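Posted 18 Feb 2011

**Records Technician (Water Rights), Flonmont office**

Catell Survey is hiring one records technician to index and transcribe historic water-rights filings for the Pearce Valley irrigation district. The position is full time for a term of 54 weeks. Renewal depends on the district's budget and is not guaranteed.

The collection consists of almost 1,500 bound and loose filings, most of them handwritten. Many give a point of diversion by reference to a fence line or ditch that no longer exists. The technician will match these to current parcel maps and flag any filing that cannot be placed.
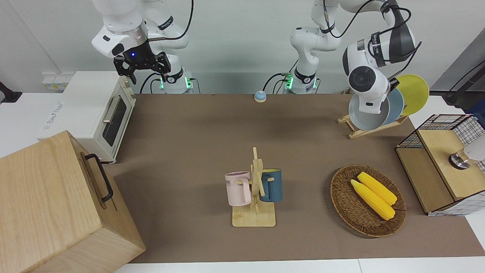 Duties:

- Transcribe filings into the Inport database using the district's field list
- Record claimed flow in the units used by the original clerk, with the conversion in a separate field
- Check place names against the county gazetteer
- Prepare a short monthly list of unresolved entries

Expected output is 400 database entries per quarter once training is complete. A filing with several amendments counts as one entry – the amendments are attached to it.

Required: two years of work with land, court or survey records, and the ability to read nineteenth-century cursive without a reference sheet. Applicants must be able to lift bound volumes from floor-level shelving. Knowledge of township and range notation is required. Experience with Inport is useful, and training takes four days. 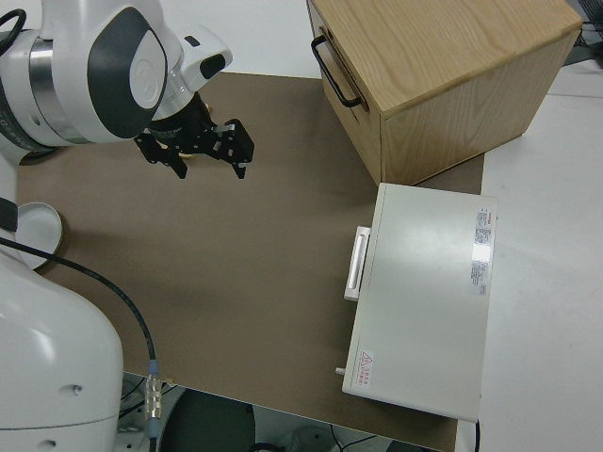
One applicant in the November round asked whether the transcription could be done from home, working from scans. The filings have not been scanned and may not leave the Flonmont office, so the answer is no. Hours within the building are flexible between 7 a.m. and 6 p.m.

Pay follows the district's Technician II scale. Health coverage begins after the first full month. Relocation costs are not paid.

To apply, send a resume, the names of two references, and a one-page sample of your own transcription work with a photocopy of the original. Samples may come from any kind of manuscript record. Mark uncertain readings in square brackets – unmarked guesses will count against the sample.

Applications go to Catell Survey, Records Section, Flonmont. Those who applied in November need to send only a new cover letter.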